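Moving a folding table without wrecking your floor (or your back)

I've hauled our folding table in and out of the small room more times than I can remember, and for years I did it the lazy way, which was to grab one end and drag. Then we had the floorboards redone and I found a lovely long scratch running from the doorway to the window. My own doing! So I've changed my ways, and my neighbour Intan asked me to write it all down after she bought a similar table for her sewing.

Ours is the plain sort with a laminate top and skinny metal legs. It's 27 inches wide and just over twice that long, so it isn't heavy, but it's awkward in a tight space and it loves to catch on a door frame.

Before you start

Move the rug, the shoes and anything with a cord. Clear the tabletop too, even if it's only a mug. Put on closed shoes – I learned that one in thongs and won't be repeating it. Then check the underside of each foot for grit, and if a rubber cap has split, swap it before you go any further. A bag of caps costs next to nothing at the hardware store.

Step 1: Take an end each

Two people, one at each end, and agree on who's calling it. I stand at the short end with my hands on the edge of the top. Don't hold it by the crossbar underneath, which is where I once pinched a finger badly enough to lose the nail.

Lift on three, only a few centimetres. You want the feet clear of the boards and no more than that.

Step 2: Turn it on the diagonal

In a small room you'll rarely get the table around in one go. Swing it so it runs diagonally across the floor, set it down, have a look at where your walls are, then go again. Each person needs space to stand at their own end, and a table on the angle gives you a surprising amount of it.

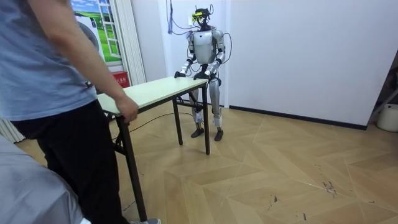
Step 3: Settle the feet

Lower one end, then the other. Press down on each corner in turn and feel for a wobble. Old timber floors are never level, and ours dips near the wall, so I keep a few squares of felt in the drawer and slip one under whichever leg is short.

Last of all, give the leg locks a push with your palm. Mine click. Intan's don't, so she gives hers a wiggle and looks to see that the catch has gone right across.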